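Speaker notes – Adult Formation Series, Forville
Talk 3: Keeping a Day of Rest
Speaker: Frida Bech
2018-08-19

Opening (stand at the lectern, wait for the hall doors to close)

Good morning, and welcome on behalf of the parish council. The first two talks in this series dealt with prayer in the household and with giving. This morning's subject is the Sabbath, and in particular what a congregation may reasonably ask of its members with regard to rest.

Thank Leobardo Huerta for the reading. Thank Analyn Navarro for the printed sheets. Sheets are on the chairs; spare copies are by the side door.

Text for the morning

Exodus 20:8–11, then Mark 2:23–28. Read both aloud. Allow a pause between them.

The commandment in Exodus is longer than most of the others. It names the people to whom rest is owed: sons and daughters, servants, the stranger within the gates. It names the cattle as well. A householder who rested while the servants went on working had not kept the day.

In Mark, the disciples pluck heads of grain as they walk through the fields, and they are challenged for it. The answer given is that the Sabbath was made for man, and not man for the Sabbath. This verse is often quoted to excuse people from the commandment. Ask the hall to consider whether it might be read the other way. A thing made for us is a gift, and a gift can be refused.

Slide 2 – What the survey told us

In May the council sent a short questionnaire to the members of the Forville, Hamby and Brarkside congregations. It received 1,143 replies. The council is grateful for every one of them. Results by congregation will be posted in the foyer and will not be read out today.

Points to make from the written comments:

Many members described Sunday as the day on which the week's unfinished work is done.

Several members who work in hospitals, shops and transport said that sermons on this subject leave them feeling accused. The council takes this seriously. Speak to it directly, and slowly.

Parents of young children asked what rest could mean for them. Do not offer a quick answer.

A member at Hamby wrote that she had kept the day strictly for 40 years and had only lately begun to enjoy it. She has given permission for this to be read.

Slide 3 – Rest and trust

The manna account, Exodus 16. On the sixth day the people gathered twice as much, and on the seventh they were to stay in their places. Some went out to gather all the same and found none. They had enough at home. They went out because they did not yet trust that it was enough.

Suggested question for neighbors to discuss in pairs: What do you go out to gather on the seventh day? Allow eight minutes. Ring the bell once at the end. If the room is still talking, give it a further minute.

Slide 4 – Preparing for the day

The older practice in many Christian homes was to do what could be done the evening before. Shoes were cleaned and clothes laid out. Meals were planned so that the cook might also sit down. Weidong Dai has written on this for the parish newsletter, and his article may be recommended here. 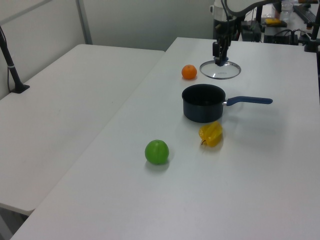 A household that wishes to begin should begin small. One meal eaten without hurry, with telephones in another room, is a sound start. Those who live alone should be invited to someone's table – the council asks each home group to see to this. Members who must work on Sunday are encouraged to set aside part of another day and to tell their group leader which day it is, so that it may be respected.

Pastor Shi has asked that one further point be made. Keeping the day does not earn anything. Those who keep it well have no standing above those who keep it poorly.

If time is short, leave out the next paragraph.

Hebrews 4:9 speaks of a rest that remains for the people of God. The weekly day looks forward to it. The early church moved its gathering to the first day, the day of the Resurrection, and Christians have differed ever since on how far the older commandment carries over. Members will hold different views on this, and the council does not propose to settle the question.

Questions from the floor

Weidong Feng will carry the microphone. Please ask speakers to give their congregation before their question. Questions on Sunday sports fixtures should be referred to the youth office.

Closing

Read Psalm 92:1–4. Close with the collect printed on the back of the sheet. Remind those present that coffee is served in the lower hall and that the Brarkside bus leaves from the north entrance.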